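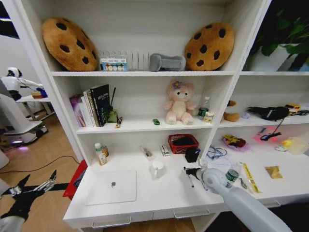
satik_shelves
Cookies up top, yes!! Big round shapes on a top shelf pull the eye up, and then you don't mind how much is going on underneath. I'd leave those where they are forever. My only question is the books. Do you want them sharing a shelf with plush? Mine always end up leaning on somebody's head.

Khải Đinh
Thread starter
Thanks! I've been at this since April and I'm having way too much fun with it. The books are staying because I reach for them while I'm at the desk part, and I like the bear with the purple flower having something to look at. What I can't decide is whether to group the plush all together or keep them scattered through the white unit like they are now. Budget for extras is 245 and I'd love to spend as little of it as possible (more left over for bears).

prestitz77
Group them. Scattered plush reads as "I ran out of room," sorry. Put all the animals in one bay, and give the cars and the pens their own spot. I did mine in 2 evenings and it looks so much calmer.

vimell_attic
Hard disagree with prestitz. A bay full of nothing but plush looks like a store bin. The fun of an open shelf is finding a tiny green car next to a bear! I'd thin it out a bit and keep the mix.

prestitz77
Thin it out and keep the mix is how I ended up with 3 shelves I couldn't dust.

vimell_attic
Fair, dusting is a pain. I take everything off one shelf at a time and wipe it with a barely damp microfiber cloth. A soft makeup brush is great for plush faces, and it gets in around the stitching.

Khải Đinh
Thread starter
Ooh, stealing the makeup brush. OK, one more angle, with the teddy in the gray-green shirt. He's my favorite of the whole bunch and I want him to have a proper place of honor.
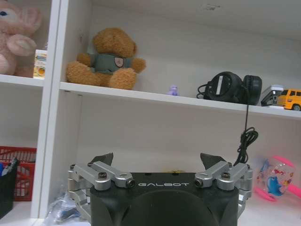 Teddy in his badge shirt, main shelf

satik_shelves
The shirt!! With the little shield on it! He needs some breathing room on both sides. I'd move anything small away from his feet, too, so you get the whole bear.

huỳnh_nook
I'm with vimell on mixing, but I'd sort by color within each bay. Browns near browns, then the pinks, then something green to break it up. The plant is already doing that job on top and it looks lovely. Keep it out of direct afternoon sun though, and the plush too. I had a rabbit fade badly down one side.

prestitz77
Color sorting I can live with. Still think the water bottle should go.

Khải Đinh
Thread starter
The bottle can go, ha. Trying huỳnh's color idea tonight, one bay first, and Teddy gets his space. If I hate it by 10 I'm putting it all back.

vimell_attic
Post it either way!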